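Jarnel elige a Stergiou para suministrar el sistema de control térmico del satélite Nargate

8 de abril de 2020 – Stergiou, fabricante de equipos térmicos para plataformas espaciales, ha firmado con el operador Jarnel el contrato para el diseño, la fabricación y los ensayos del sistema de control térmico de Nargate, un satélite de observación de la Tierra destinado al seguimiento de embalses y zonas de regadío. El acuerdo incluye el modelo de vuelo, un modelo de cualificación y el apoyo técnico durante la integración.

Nargate tendrá una masa de casi 50 kilogramos y trabajará en una órbita heliosíncrona a 543 kilómetros de altitud. Llevará a bordo una cámara multiespectral y un sensor infrarrojo. Este último es el elemento más sensible a los cambios de temperatura y el que ha fijado la mayor parte de los requisitos del contrato.

El sistema que entregará Stergiou consta de radiadores, mantas aislantes multicapa, calentadores eléctricos y una red de termistores conectada al ordenador de a bordo. El sensor infrarrojo dispondrá de su propio radiador, separado térmicamente del resto de la estructura mediante soportes de baja conductividad. Los calentadores se alimentarán por dos líneas independientes, de modo que el fallo de una de ellas no deje sin protección a las baterías durante los periodos de eclipse.

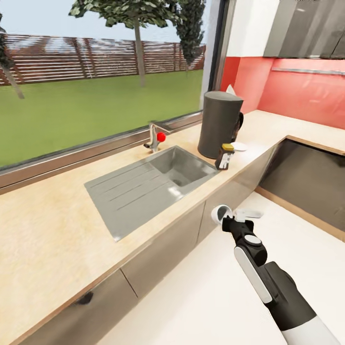 Encimera clara con fregadero de acero inoxidable y escurridor. Imagen generada por ordenador.

"En un satélite de este tamaño hay muy poca superficie disponible para evacuar calor, y los paneles solares y las antenas compiten por ella", explica Yavuz Karabulut, director de ingeniería de Stergiou. "Hemos trabajado con Jarnel desde la fase preliminar para reservar una cara completa del satélite a los radiadores. Esa decisión nos permite mantener el detector dentro de su rango con medios pasivos y dejar los calentadores para los modos de supervivencia."

La revisión preliminar de diseño se cerró en marzo. Durante la misma se revisaron los casos térmicos extremos de la misión, entre ellos la adquisición inicial tras la separación del lanzador, cuando el satélite aún no tiene controlada su actitud y recibe el sol por caras que en operación normal permanecen en sombra. El equipo de Jarnel pidió ampliar el análisis de ese caso y añadir un margen adicional en el dimensionado de los calentadores de la batería. Ambas peticiones están incorporadas en la versión del diseño que sirve de base al contrato.

El modelo de cualificación se someterá a ciclos en cámara de vacío térmico y a ensayos de vibración. A continuación se realizará el ensayo de balance térmico, cuyos resultados se emplearán para ajustar el modelo matemático del satélite completo. Jarnel recibirá ese modelo ajustado junto con la documentación de ensayo y podrá utilizarlo después para preparar las operaciones en órbita. 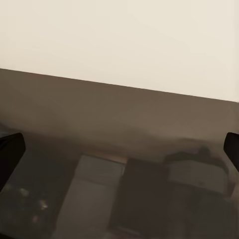 La fabricación del modelo de vuelo comenzará una vez superada la revisión crítica de diseño. Las mantas se cortarán y coserán en la sala limpia de Stergiou, mientras que los radiadores se mecanizarán en las instalaciones de un proveedor externo y volverán a la empresa para el tratamiento superficial y la inspección final. Las entregas se harán por lotes, siguiendo el orden de montaje previsto por Jarnel: primero los elementos que van adheridos a la estructura y al final las mantas exteriores, que solo pueden colocarse con el satélite cerrado.

El control de los calentadores en tierra y en vuelo se apoyará en Tinus, el programa de supervisión térmica desarrollado por Stergiou. Tinus compara las lecturas de los termistores con las predicciones del modelo y avisa al operador cuando la diferencia supera el umbral establecido para cada zona. En Nargate, los datos de temperatura se registrarán a bordo cada 10 segundos y se descargarán con el resto de la telemetría en los pases sobre la estación de tierra.

"El sensor infrarrojo es la razón de ser de esta misión, y una deriva de temperatura en el detector se traslada directamente a la medida", señala Nermin Güler, responsable del programa Nargate en Jarnel. "Necesitábamos un proveedor que asumiera el sistema térmico completo, incluido el modelo, y que pudiera acompañarnos durante la puesta en servicio. La propuesta de Stergiou cubría esos puntos."

El contrato contempla la presencia de personal de Stergiou en las instalaciones de Jarnel durante la integración de las mantas y en el ensayo de vacío térmico del satélite. También prevé asistencia remota en la fase de puesta en servicio, en la que se comprobará el comportamiento de cada zona y se fijarán los umbrales definitivos de encendido de los calentadores. La fecha de lanzamiento se comunicará cuando Jarnel cierre la contratación del servicio correspondiente. 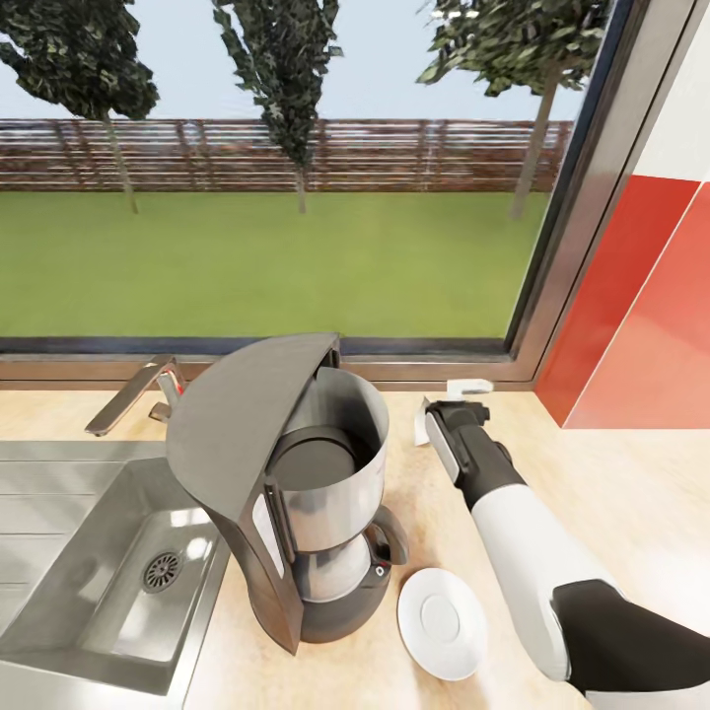

Vista del césped, los árboles y la valla de madera a través de la ventana de la cocina.

Las imágenes de Nargate se destinarán a organismos de cuenca y comunidades de regantes. El canal infrarrojo servirá para estimar la temperatura superficial del agua y del suelo, y el multiespectral para delimitar láminas de agua y seguir el estado de los cultivos. Jarnel se encargará del procesado y la distribución de los productos.

Acerca de Stergiou
Stergiou diseña y fabrica sistemas de control térmico para satélites pequeños e instrumentos embarcados. Su actividad abarca el análisis, la producción de mantas aislantes y radiadores, los ensayos y el programa de supervisión Tinus – disponible también como licencia independiente para operadores.

Acerca de Jarnel
Jarnel desarrolla y opera misiones de observación de la Tierra orientadas a la gestión del agua. Nargate es su primer satélite con instrumento infrarrojo propio.

Contacto para prensa
Departamento de Comunicación de Stergiou
Las solicitudes de entrevista y de material técnico se atienden a través del formulario de la sección de prensa.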